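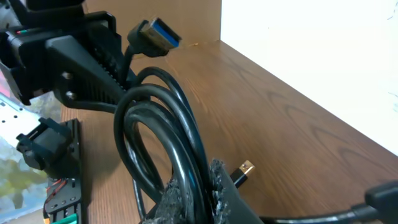
Who likes winding cables? I'm looking for two people to help me get through the Skostetti cable cupboard in March, and I'd love to hear from you if a neat coil makes you happy.

We lend out gear to community groups all over Stirkley, and it comes home in a tangle. USB leads, power leads, the lot. You'd unpick them, test them, coil them and strap them up, and swap any fuzzy old hook-and-loop ties that have lost their grip. (I've got a big bag of new ones, in every colour!)

It's around 20 hours all up, paid at $800 each. No experience needed - I'll show you how I like the loops done. You'll be at a bench most of the time, so bring a jumper and your favourite music.

Drop a note in at 143 Vasseur Street by the end of February and tell me which mornings suit you.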